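An Afternoon With the Robots at Serkaleck

The bus to Serkaleck lets you off at the bottom of a hill, and in February the hill is mostly ice, so by the time I reached the front door of the Jedholm building I had already been passed by two schoolchildren, a man with a stroller and a very cheerful dog. They were all headed for the same place I was (the dog, sadly, had to wait in the lobby). Open day at Jedholm has become something of a winter outing for the town, and I can see why. The heating is excellent, the coffee is free, and if you have ever wanted to ask a person who builds robots every question you have been saving up since you were nine, they will stand there and let you.

I should say that I went expecting hardware. I had pictured a hall full of big orange arms swinging car doors around, with a yellow line on the floor and a guard telling us to keep back. What Jedholm does most of the day is quieter than that. The company writes the software that teaches robot arms to pick up ordinary household things, and a great deal of that teaching happens inside a computer, in a simulated room where an arm can make a mistake, be put back at the start and try again before anyone has finished a sandwich.

Our group was 15 people, plus the stroller, and we were led up to a long room on the second floor with a row of desks and one very large screen on the end wall. Our guide was Skarphéðinn Eyvindsson, a tall man in a green cardigan who had the patience of somebody who has explained the same thing to several groups already that day and still likes it. He sat down at the keyboard, apologized for his typing, and started up the program, which the team calls Morin.

The first thing he wanted us to understand was what the robot gets to look at. We all tend to imagine ourselves standing across the room, watching the machine as we would watch a person wash dishes. The machine has no such luxury, he told us, and he switched to a view that looks out over the gripper itself, along its two white fingers, toward whatever they happen to be aimed at. At that moment they were aimed at nothing whatsoever, just plain gray with a paler gray wall behind it, and one of the children asked if it was lonely. Skarphéðinn thought about this for quite a while. He said he hoped not, and that it would have company shortly.

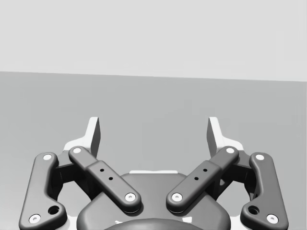
Soup, Crackers and a Good Deal of Trying Again

I spent longer looking at that gripper than I had meant to. It is a simple enough idea, two fingers that open and close, and my grandmother had a pair of sugar tongs that worked on much the same principle. But the linkage that carries those fingers is a lovely bit of drafting, every bar matched by its twin on the other side, and even in the simulated version somebody has taken the trouble to put in the screws. I asked about that. The answer was that the team likes the model to match the real gripper closely, and also that the person who drew it is fond of screws.

Then came the part the children had been waiting for, when Skarphéðinn brought up the table. The task set they were showing that afternoon is called Suvier, and it is built around groceries. If you have ever tried to unpack a bag with one hand while holding the phone with the other, you will have some sympathy for the arms. A can has to be held around its middle. A box that has gone over on its side is another matter, and something low and open and round is different again, and all of it may be standing close together, the way groceries do. With two arms at work there is the added business of keeping them out of each other's way, which in my own kitchen we have never fully solved.

Each attempt is called an episode, and a practice run can have up to 900 of them. The groceries start out in slightly different spots each time, so that the software can't simply memorize the table. We watched perhaps 20 minutes of it, I suppose, and I would happily have stayed for more. There is something of the bird feeder about it: long stretches of very little, and then a small movement that has a whole row of adults leaning forward in their chairs. The man with the stroller began calling out encouragement, quietly at first. When one arm drew near the soup and stopped, he said "Go on, go on," and the woman next to him patted his sleeve.

I asked the question that I think most of us had in mind, which was why anyone would bother with pretend soup when there is a perfectly good shop at the bottom of the hill. Skarphéðinn laughed and took us over to the window, where a bench with a real arm on it was switched off for the day under a cotton sheet. Real soup gets dropped, he said. Real cans get dented, and a dented can teaches the arm about dented cans, and meanwhile somebody has to walk over and pick everything up. In the simulation the table resets itself. Once a method behaves decently there, they move it to the bench and find out what they have overlooked, and there is always something, a bit of glare off a lid or a label that has started to peel.

By then the coffee had come around a second time, and there were little almond cookies with it, and the large screen had been left running with one arm down among the groceries and the other held above them while people drifted up in ones and twos to get a closer look.
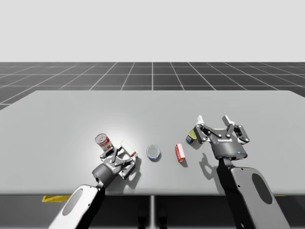
Skarphéðinn told me, when I had him to myself for a minute beside the cookies, that visitors nearly always ask when the robots will be able to put the shopping away, and that he tells them to think about how long it takes a child to learn it. You start them on one can and one shelf, he said, and you don't send them for the eggs. He would like to see a pair of arms clear a whole table of mixed packages without help, and after that he would like to see it done in a real kitchen with bad lighting, and he was not willing to put a date on either one, no matter how nicely I asked.

I liked him very much for that. I have been to demonstrations where everything was promised by next spring, and I came home from those with a tote bag and a headache. I came home from Jedholm with a folded schedule for the next open day, two almond cookies in a napkin, and an odd new respect for the business of reaching into a cupboard. That evening I took down a can of tomatoes and watched my own hand go around it, thumb on one side and fingers on the other, and I stood there doing it over again until the water boiled.

The building is a short walk uphill from the bus stop. Wear good boots, and if you bring the dog, bring a blanket for it too, as the lobby floor is tile.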